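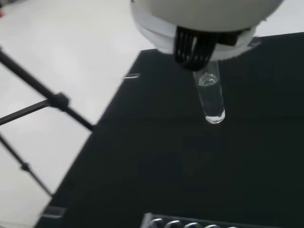 Wednesday, December 23, 2020

Up before six. House at 61 in the hall, which is the setback temperature, so the thermostat did what it was told overnight. Outside 14 and clear. The boiler came on for the morning call and I went down to the basement with coffee to watch it, as I have every morning this week.

Pressure at the gauge before firing: 11 psi cold. It was 12 on Monday. The system is a plain hot water loop, one circulator, cast iron radiators on two floors, a diaphragm expansion tank hung off the air separator, and a Nokis pressure-reducing fill valve that I closed off on Sunday night to find out whether the loop loses water. It does. A pound in two and a half days is a small loss, but a closed system should lose nothing, and with the fill valve open I would never have seen it. The valve would have made up the difference with fresh water, fresh water carries oxygen, and the oxygen goes to work on the iron.

Read the makeup meter while I was there. I put it in line with the feed in October when I replaced the backflow preventer. It reads 1519, in tenths of a gallon, and hasn't moved since the valve was closed, so the shutoff is holding. Most of that total is the October refill. I drained the loop twice that month, once for the preventer and once because I had left a drain cock cracked open behind the dining room radiator and had to redo the purge on that side. I didn't write down the reading after the second fill. That was careless, and it means I can't say how much of the total is leak.

Ran it up to 160 and the gauge went to 17. Normal would be 18 or 19 from a 12 psi start, so the expansion tank is probably fine. Tapped it top and bottom anyway. Top dull, bottom hollow. The real check is to isolate it, drain it and put a tire gauge on the air side, and I don't want to do that the day before Christmas Eve with 14 degrees outside.

Walked the loop with a flashlight after breakfast. Basement first, in the direction of flow: supply header, the two branch tees, the long run under the kitchen, the drop at the chimney, then the returns. Wiped each joint with a dry paper towel and looked at the towel. All the sweat joints came up clean. There is green crust on one union at the return side of the circulator, old and hard, same as in October when I scraped it. It has not grown back. The circulator flanges are dry. The relief valve discharge pipe ends over a coffee can and the can is dry with dust in it, so the relief valve hasn't been weeping either.

Upstairs I did the radiator valves. The usual suspect is a packing nut, where the stem comes through the bonnet. Warm water seeps out there slowly enough to evaporate on the hot metal and leaves only a white or rusty ring. Front room clean. Dining room clean. Stairs clean. Back bedroom, the one with the tall narrow radiator, has a rust-colored ring around the stem and a stain on the floorboard the size of a quarter. I had taken that stain for something older than my time in the house. Put a strip of masking tape over half of it and will see what the other half does.

Snugged the packing nut an eighth of a turn with the small adjustable. It moved easily. The stem got slightly stiffer to turn, which is what should happen. If it still weeps I'll close the valve, back off the nut and add two wraps of graphite string. I have the string somewhere.

Drew a sample off the boiler drain at ten. Let the first cupful go into the bucket, since that is only what sits in the drain cock, then filled the jar. Color of weak tea, a few black flakes that settled in a minute. The flakes followed a magnet along the outside of the glass, so magnetite, the ordinary product of iron and not much oxygen. Red silt would have been worse. No smell to speak of. The strip put pH between 8 and 8.5, hardness moderate. The Drendimetti town supply is hard, and the scale I chipped out of the old preventer agreed.

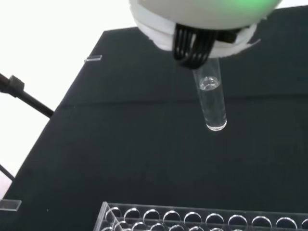 I am inclined to add inhibitor after the leak is fixed and not before. Treating a loop that keeps taking on new water is paying to dose the floorboard. The bottle I bought from Chukwu Supply is the Reromar concentrate, and the label gives a dose per gallon of system volume, so I need the volume, and I have never had a good number for it.

Spent an hour after lunch on that. There are two ways to get it. One is to add up the parts: boiler water content off the rating plate, pipe by length and diameter, radiators by section from an old catalog table. The other is to drain the whole system into buckets. I did the first. Pipe was tedious and came out smaller than I would have guessed. An inch-and-a-quarter pipe holds under a tenth of a gallon per foot, and there is simply not that much of it. The radiators are where the water is. Old tall column units hold far more than the slim tube type put in at the back of the house, in some cases four times as much for the same heat.

The sum came to 68 gallons, boiler included. I don't trust the last digit. The catalog table is for a similar pattern and two of my radiators don't match anything in it, so I used the nearest height and width. For dosing it will do, as the label allows a generous range and says a slight overdose is harmless.

With a volume, the pressure loss can be turned into water. This took me longer than it should have, as I kept trying to do it from the gauge alone. The water itself hardly compresses. What gives is the air side of the expansion tank, so the pounds lost tell how much water has left the tank. Tank precharge 12 psi, which is also my cold fill, so at 12 the diaphragm is nearly flat against the shell and there is almost nothing stored. A loss of a pound from there can be a very small amount of water, perhaps a pint or less. That fits a stem that drips onto a hot casting and dries. It also means the cold gauge is a touchy instrument at exactly the point where I am reading it, and a change in basement temperature could account for a part of it. I should have started at 15. Noted for the next test.

Opened the fill valve at two just long enough to bring it up to 15 cold-ish (water at 95, boiler idle for the afternoon), and closed it again. Meter moved seven tenths. The clock on this test starts now, and I'll read it at the same hour each morning before the first call for heat.

Bled the upstairs radiators while the pump was off. A little air out of the back bedroom, a second or two of hiss, then water. None from the others. Air in the one radiator with the bad stem is consistent, though it is also the highest and last on its branch and would collect air in any case.

The burner hour counter says 3812. It was put on by the previous owner and he left no note of when. I've been logging it since the first cold week and the boiler is running longer per day than I would like for the weather, though the comparison is rough and the short days make it feel worse. The aquastat is set for 180 high limit. On a day like this one it never gets there, it satisfies the thermostat at 160 or so and quits. I could take the limit down to 170 and likely lose nothing. I would rather change one thing at a time, and the leak is the thing this week.

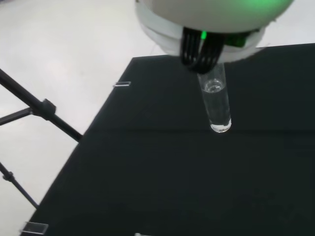

Green indicator light

Errands in the late afternoon. Chukwu Supply closes at noon tomorrow and then not open until Monday. Bought a new packing nut in case I round off the old one, a half-inch boiler drain, pipe dope, and a spare thermocouple I do not need. They had no graphite string. The man at the counter offered PTFE cord, which would also work at these temperatures. I passed on it and then found my own string in the coffee can of radiator keys, a good foot of it left.

They had a Reromar air separator on the shelf, the kind with the mesh core, at 200 dollars. Mine is the old scoop type. It works if the pipe ahead of it is straight for long enough to let the bubbles rise, and mine has eighteen inches and then an elbow, so it works badly. I looked at it for a while and left it there. It would mean another drain-down, and more fresh water. Possibly in spring, with the tank check and the separator done on one drain.

Snow forecast moved back to Friday. Filled the wood box on the porch regardless and cleared the vent termination on the north side, where leaves had blown in against the screen.

Evening. House at 67 in the hall and 66 in the back bedroom, which normally runs three degrees behind, so the bleeding helped. Checked the tape at eight. The exposed half of the stain looks the same as the covered half. Stem dry to the paper towel with the radiator fully hot. I'd want two more days of that before believing it.

Pressure 19 hot at 158. Meter unchanged after the two o'clock fill. Setback at ten as usual.

To do: label the branch valves, finally. Write down the precharge. Move the flashlight back to the basement hook.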